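Home | Docs | Data | Changelog | Contact

March — by Zeeshan Mirani

# Stendisau camera comparison, glass panel set

A small set for comparing two fixed cameras and two grippers on a wiping task. The target is a glass-faced panel on a stand. The grippers are the Rizvi two-finger and the Brillus soft pad. Recorded at Furkside.

## What's in it

- 93 episodes, split 65 train and 28 held out
- stills from the fixed camera before each episode
- gripper force logs, where the logger kept up

28 is a small held-out set. I would not rank two grippers on it, and I'd be wary of anyone who does.

## Results, such as they are

The Rizvi finished 74 percent of its runs under our pass rule. The Brillus finished 43 percent. Before quoting that gap, read the pass rule: a run passes if the pad stays in contact for the whole stroke, as judged by the force log. It says nothing about whether the glass got clean. The Brillus pad is soft and its readings drop out at low force, so part of the gap may come from the sensor. I asked for a rerun with an outside force plate and haven't got one yet.

The vendor sheets for both grippers promise more than we measured. Neither says what surface was used.

## Known problems

Glare is the big one. The panel is glossy and picks up the overhead lights, and depth estimates fall apart wherever the reflection is strong. Turning exposure down helped one camera and made the other useless on the darker parts of the glass.

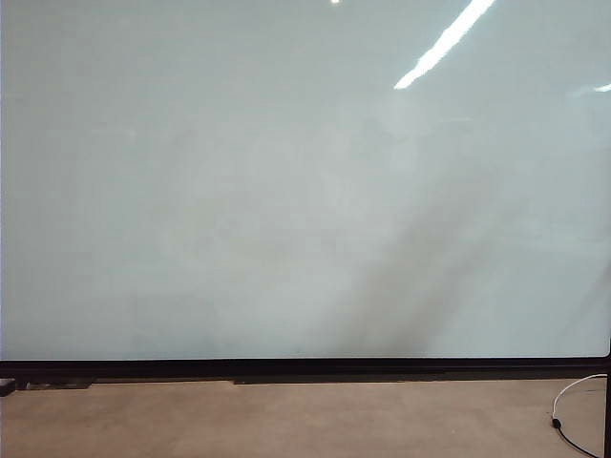

Fig. 1. Panel from the fixed camera, no arm in view. Note the long streak at upper right and the soft shadow at lower right.

A segmentation model we tried kept labeling streaks like that one as an object. Masking the bright pixels fixes the label but leaves a hole in the depth map — pick your trouble.

Cables on the floor are not annotated. If your planner treats the floor as free space, check the stills first.

## Use

Fine for testing glare handling. Weak evidence for buying a gripper. Calibration files are in `calib/`, and the second camera's file was redone after episode 65, so don't mix them.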